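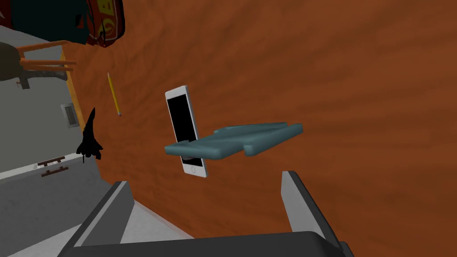 **What is friction?** Friction is the force that resists one surface sliding over another.

## Unit 11: Friction on level surfaces

*Gernberg Technical Institute, Fliststead site. Issued Feb 28, 2020.*

Students should read these notes before the practical class. Static friction acts while two surfaces are at rest against each other and grows to match the applied force, up to a limit:

F(max) = μN

Here N is the normal force and μ the coefficient of static friction. The value of μ depends on both materials and is found by experiment.

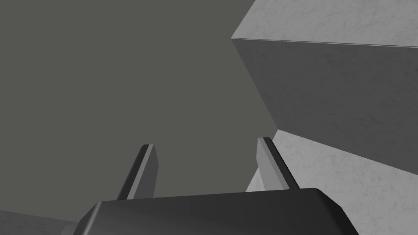
*Figure 2. Two-fingered gripper, fingers apart.*

Once sliding begins, kinetic friction applies – this is usually a little smaller. For dry surfaces at modest speeds it may be treated as constant.

**Worked case.** A crate presses on a level floor with a force of 3000 N. If μ is 0.4, a horizontal push of up to 1200 N will not move it.
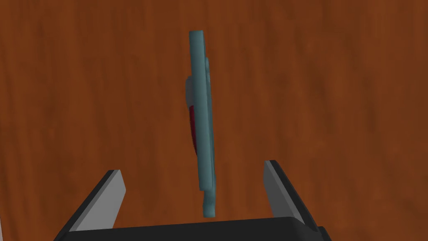 If the push is directed partly downwards, N increases and the limit rises with it. Students should draw all forces before resolving them.

Written answers are due in Room 202 by the first teaching day in May.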